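Lozano Building Users' Meeting
Clakthorpe site
Minutes, September meeting

Location: second floor meeting room, Lozano Building
Started: 3:30 p.m.
Present: two from the facilities office, one from each of the four floors, one from the site safety office, one from the Burnerik annex (joined by phone, left after item 4)
Apologies: library, mail room

1. Minutes of the last meeting

Accepted with one change. Item 6 should say that the east stairwell is repainted every other year, not every year.

2. Matters arising

Door closers on the ground floor: done. The one by the loading bay still slams when the wind is from the river side. Facilities will have it looked at again.

Lost key cards: the front desk now has a form. The charge for a second lost card stays as it was.

Water cooler on the third floor: still out of service. The part has been on order since before the summer. Third floor asked whether the cooler from the annex could be moved over. The annex would like to keep it.

Signs for the visitor spaces: printed but not put up. Action: facilities.

3. Furniture and work surfaces

Facilities went through the furniture list. There are 186 tables and desks on it for the whole building. Some have moved between floors and the list has not kept up. Each floor will check its own rooms against the list and send corrections by the end of the month. Please use the tag number and the room number only, and leave the notes column blank.

First floor asked who pays when a surface is replaced. Damage from normal use comes out of the building budget. If a group wants a different size or finish, it pays the difference.

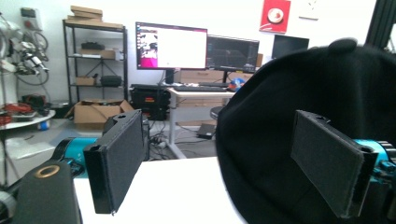 Item 3. White tabletop.

Chairs were discussed briefly. The stacking chairs in the seminar room are in fair shape, but the feet are missing on several and the floor is getting marked. Replacement feet cost little and can be fitted in an afternoon. Agreed to buy one box and see how far it goes.

Second floor would like two more height-adjustable desks. Facilities said there is money for one this year. Second floor will decide where it goes.

4. Heating and ventilation

Karnis will service the boilers before the heating season. Heating will be off for a full working day while this is done, and the hot water in the kitchens will be off for part of the morning. Facilities will send a notice a week ahead.

Complaints about the corner offices on the third floor go back to last winter. They are too cold until noon and too warm after that. Karnis has been asked to check the valves during the same visit. Third floor does not think the valves are the problem and would like the sensor moved away from the window. Both will be looked at.

The annex reported that its fan runs all night. Facilities can change the timer remotely but needs to know the latest hour anyone works there. The annex will reply by email.

5. Cleaning

The cleaning contract was renewed at the same level as before. Office floors are vacuumed twice a week, kitchens and restrooms are cleaned daily, and windows are done in spring and fall.

Work surfaces in shared rooms are not part of the contract. The cleaners will not move anything left on a table and will not wipe around it. Groups should wipe down their own surfaces. Boards laid on top of tables count as work surfaces too.
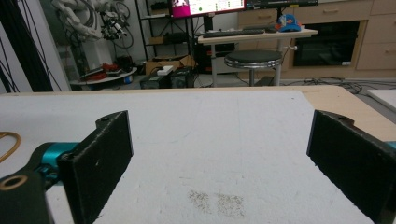 Item 5. White board on a light wooden table. Some scuffing and a patch of fine dark speckles.

Ground floor asked about spray cleaner. There is a supply in the closet next to the elevator. The closet is not locked during the day. Please put the bottles back, as five went missing over the summer.

The kitchen on the first floor has had ants. Traps were set in July and the problem is smaller now. Food should not be left out overnight, including fruit.

6. Bicycle parking

The rack at the Burnerik Road entrance holds 24 bikes and is full most mornings by 9. A second rack was quoted at 2000 dollars, including the concrete pad. The safety office wants the fire lane kept clear, which rules out the spot by the loading bay. The strip of grass next to the transformer was suggested instead. The site plan shows a drain there.
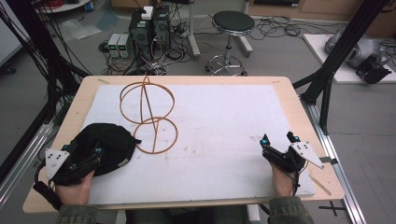 Facilities will ask the grounds crew to mark the drain and will come back with a drawing. If the grass strip does not work, the other choice is to give up two visitor spaces. First and second floor were in favor of that, ground floor was against. No vote was taken.

Old bikes with flat tires will be tagged. Any bike still tagged after a month will be moved to the shed.

7. Fire drill

The last drill took 7 minutes from alarm to all clear. The head count at the assembly point was 63. The safety office was satisfied with the time but noted that several people stopped to collect coats, and that the assembly point sign is hidden by the hedge. Grounds crew to trim the hedge.

Second floor needs a new floor warden. Training takes half a morning. Names to the safety office, please.

8. Any other business

The vending machine does not take coins any longer.

Third floor asked for the building map in the lobby to be updated. It still shows the old copy room.

Next meeting: same room, 3:30 p.m., date to be sent around by facilities. Items for the agenda should be in a week before.

Meeting closed at 4:40 p.m.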